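FOR IMMEDIATE RELEASE

Porkano to Open Repair and Lending Workshop in Former Stiditz Shoe Factory

STIDITZ, February 25, 2023 – Porkano, the household repair and tool lending company, will open its second location this spring on the ground floor of the former Yilma shoe factory in Stiditz. The workshop will offer small appliance repair, furniture repair and tool loans to residents of the city and the surrounding towns.

The opening is planned for April. An exact date will be posted on the Porkano website once the final building inspection is complete.

The Yilma building has been vacant since the factory moved its last production line out of the city. Prarnari, the property company that owns the site, began renovating it two years ago. The roof and the street-side windows have been replaced, and a new freight elevator has been installed. Porkano has signed a lease for the ground floor with an option on the rear half of the second floor.

The new location will have 21 workbenches, compared with nine at the company's first shop. Four of them are set at a lower height for customers who prefer to work seated. Each bench has its own power supply, a task lamp and a lockable drawer. Customers can book a bench by the hour or leave an item with the repair staff.

"A lot of what comes through our door needs a new cord, a belt or a good cleaning," Porkano said in a statement. "People in Stiditz have been driving almost an hour to have that done. We wanted to be closer to them."

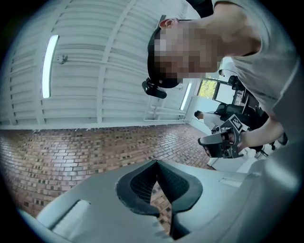 A man in a cap and gray T-shirt holds a handheld gripper.

Repairs will be priced by the type of item, with the price agreed before work begins. If an item cannot be fixed, the customer pays an inspection fee only and may take the item home or leave it for parts. The workshop will accept lamps, toasters, mixers, vacuum cleaners, sewing machines, fans, chairs and small tables. It will not accept gas appliances, microwave ovens or anything with a sealed cooling system.

The lending counter will open with 89 tools. The list includes drills, sanders, tile cutters, carpet cleaners, ladders and a set of clamps for furniture work. Loans run for up to 3 days and can be extended once if no one else has reserved the tool. Members at the existing Porkano shop can use their current cards in Stiditz from the first day – no new registration is needed. Tools must be returned to the location they were borrowed from.

Membership is optional. Customers without one can still book a bench, drop off repairs or borrow from the lending counter at the standard rate. Members receive a lower hourly rate and can reserve tools up to two weeks ahead. Residents of Stiditz who sign up before opening day will not be charged for their first month.

Porkano is hiring for the new workshop. Open positions include repair technicians, counter staff and a part-time upholsterer. Experience with older sewing machines is welcome, as these made up a large share of repair requests from Stiditz addresses last year. Applications are being taken through the company's website and at the first shop during business hours.

Parts of the old factory will remain in place. The original cutting tables have been sanded and will be used at the lending counter, and the Yilma sign over the courtyard entrance will stay where it is. Prarnari plans to rent the upper floors as small studios and offices, with work on those floors continuing through the end of the year. Some noise from construction should be expected on weekday mornings.

The workshop will be open Tuesday through Saturday. The customer entrance is through the courtyard, which has step-free access and bicycle parking. Drivers dropping off large items can use the loading bay at the rear of the building for up to 15 minutes.

About Porkano

Porkano repairs household goods, rents workbench space and lends tools to the public. The company also runs evening classes in basic electrical repair, chair caning and sewing machine maintenance. Classes in Stiditz will be announced after the workshop opens.

Press contact

Porkano Press Office
Interview requests and requests to visit the site before opening can be sent through the press page of the Porkano website.

###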